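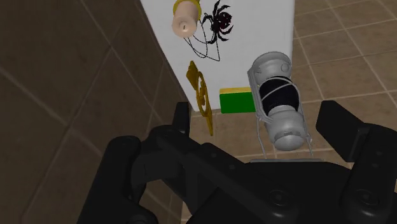 Temen单元，全称Temen台面取放仿真单元，Ivis开发的一套虚拟机械臂工作单元，运行在Sastico仿真平台上。一台白色机械臂，一只两指平行夹爪，一组相机，一间贴砖的卫生间。用途是小件物品的拾取、移位和放置测试。首个公开版本发布于2018年2月12日。

本条目主要讲单元的搭建、日常维护和故障处理。控制算法另见相关条目。

名称

Temen原为项目内部代号，后沿用为单元名。早期文档里也写作“水箱单元”，因为放置面就是马桶水箱盖。两种叫法指同一套东西。Ban是配套的物品库，不是单元本身，旧资料中常混用，查阅时注意。

组成

机械臂。底座装在马桶右侧的深色柜子顶上，臂身拱起，越过水箱上方，夹爪由腕部向下伸。模型由连杆网格、碰撞体、关节参数三部分构成，分开存放，分开改。改了网格不等于改了碰撞体，这一点新手常漏。

夹爪。两指平行开合。指面有独立的接触材料，摩擦系数不跟臂身走。腕部相机的视野里经常大半是黑色的夹爪结构，属正常，不必挪相机。

场景。马桶、柜子、墙面地面瓷砖。全部静态刚体。瓷砖只有贴图，砖缝没有几何厚度。

物品。从Ban调用，库内现有物品103件。玻璃瓶、烛台、蜘蛛模型、提灯、海绵、小罐、指环一类。尺寸差得很大，细腿细线的尤其麻烦，见“故障处理”。

相机。一路固定在房间，一路跟随腕部。两路时间戳由平台统一发，不单独对时。

搭建

顺序比较固定，倒着来也能跑，但后面要返工。

先载入房间。检查单位，Sastico以米为单位，旧版房间文件有用毫米导出的，载入后房间巨大，机械臂像一粒米。改缩放后重新保存，不要只改显示比例。

再放柜子和马桶。水箱盖顶面要水平，法线朝上。盖子边缘是圆角，碰撞体若用简单方盒代替，物品会“站”在圆角外侧的空气里。建议用凸分解，面数不必高。

机械臂底座对齐柜顶。底座底面与柜顶面之间不留缝也不穿插，穿插时开机第一帧会弹。对齐后锁死底座，设为固定关节。底座做标写进单元配置，以后所有标定都以它为准。

检查可达范围。夹爪走到水箱盖左端、右端、后沿，各停一次，看肘部有没有贴墙。后墙近，肘部高，逆解偶尔会选到朝墙的那一支。给肘部加一个偏好姿态即可，不必挪柜子。

最后放物品。从离盖面很小的高度释放，等静止后再存初始状态。直接把物品摆在零高度容易和盖面互相嵌入。

配置文件改动后平台不会自动重载。要手动重载，或者整个重启。

标定

分三项：零位、指尖、相机。

零位标定在空载下做。各关节回到零位，读数与模型参数比对，有偏差先查配置，不要先改模型。仿真里的零位按理不会漂，实际上换过连杆文件后常有偏差，多半是坐标轴方向导错。

指尖标定确定工具中心点。该点取在两指指面之间，靠近指端。换指面网格后必须重做。工具中心点偏了，表现为夹大件没事，夹小件总从一侧滑掉，很容易误判成摩擦问题。

相机标定查外参。腕部相机挂在手部坐标系下，不要挂在指上，否则夹爪一开合画面就跟着平移。固定相机外参以房间原点计。两路画面各取盖面上的同一角点，换算到底座坐标，差值在容许范围内即可通过。

标定结果写入记录。没写等于没做。

日常维护

每次批量运行前：

清空上一轮残留物品。掉到地上的、卡在马桶边的，都要清。残留物继续参与碰撞计算，拖慢步进。
核对物品库版本。Ban更新后质量和惯量可能变动，贴图看不出来。
夹爪空开空合一遍，看指位曲线是否对称。
看一眼腕部相机画面，两指都应可见。

每运行80轮做一次完整回归。内容为空载轨迹、单件取放、满台取放。满台指水箱盖上同时摆多件物品，夹爪要在物品之间下探。回归不过，不出数据。

记录文件按轮次归档，磁盘满时平台只报写入警告，不会停，后面的轮次全是空文件。11月的一次更新加了停机选项，默认关闭，要自己打开。
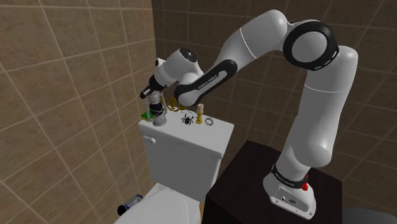
换了夹爪指面模型以后，需要把整套标定全部重做吗？

只需重做指尖标定，再跑一遍单件取放。零位和相机外参与指面无关，保留原值。如果连手部外壳一起换了，相机挂点可能跟着变，这时相机外参也要重查。

故障处理

Temen单元的故障绝大多数出在接触和碰撞体上，电气类故障当然没有。已归档的故障记录共269条，常见几类如下。

一、物品抖动。静置物品在盖面上不停微颤。原因一般是碰撞体过细，或质量设得太小。先加质量，再调接触阻尼，最后才减步长。减步长最有效也最费时间，整批运行会慢很多。

二、物品弹飞。夹爪合拢瞬间物品射出去。多为指面与物品嵌入过深。降低合拢速度，限制夹持力。若只有某一件弹，查该件碰撞体有没有翻转的面。

三、细件缠挂。带细腿、细丝、提环的物品容易卡进指节凹处，或者勾住旁边的东西。没有一劳永逸的办法。通行做法是给细部单独建简化碰撞体，用少量胶囊体代替网格；视觉网格保持不变。简化太狠的话，夹爪会直接穿过细腿，画面很怪但数值上是对的。

四、物品悬空。看着贴在柜板或墙上，不往下掉。查三处：该件是否误设为静态；重力是否对该件关闭；状态是否尚未释放，即载入了位姿但物理步进没开始。第三种最常见，在步进一次就落下来了。

五、滑脱。提起后从指间慢慢滑走。玻璃类物品多发。先查工具中心点，后查摩擦。摩擦系数取两个接触面的组合值，只改指面一侧往往不够。

六、臂身擦碰。臂的下臂段或肘部碰到柜沿、后墙。看碰撞日志中的连杆名，确认是哪一节，再调偏好姿态。直接关掉臂身与墙的碰撞也能让程序跑完，这样出的轨迹不能用。

七、画面与物理不同步。渲染帧落后于物理帧，夹爪明明已合，相机里还张着。把渲染改为同步模式。异步模式只适合人工查看。

处理原则：一次改一个参数，改完单件复测，通过后再满台。同时改摩擦和步长的记录无法追溯，归档时会被退回。

零件替换

虚拟单元没有磨损，“替换”指换模型文件。机械臂连杆、夹爪指面、相机模型都可单独替换，文件名须与原件一致，或在配置里改引用。替换前备份整个单元目录，光备份那一个文件不够，平台会在首次载入时重写缓存。

缓存是另一个坑。换了文件画面没变，八成是缓存没清。清缓存后首次载入较慢，等它走完，中途强退会留下半份缓存，之后报的错跟真正原因毫无关系。

水箱盖也有人换，换成更平更大的台面，方便摆放。这样改出来的单元不再算Temen，测试结果不与原单元并列。

版本

首个版本只有固定相机一路，腕部相机为后加。第二版起物品从单元目录移出，并入Ban。第三版改了柜子高度，底座坐标随之变化，旧标定文件不能直接用，需要重做零位以外的全部标定。各版之间的回归结果不互通。

目前同时维护的配置有五套，差别在物品摆放和初始臂姿，房间相同。

局限

没有水，没有潮湿表面，盖面摩擦始终按干燥算。软件物品（海绵之类）按刚体处理，夹不扁。绳、线类只有简化模型，松垂的样子靠网格撑出来，受力后不会真的收紧。光照固定，不随时间变化。

另外单元只测固定底座，移动底座不在范围内。

参见

Sastico仿真平台
Ban物品库
工具中心点标定
凸分解
平行夹爪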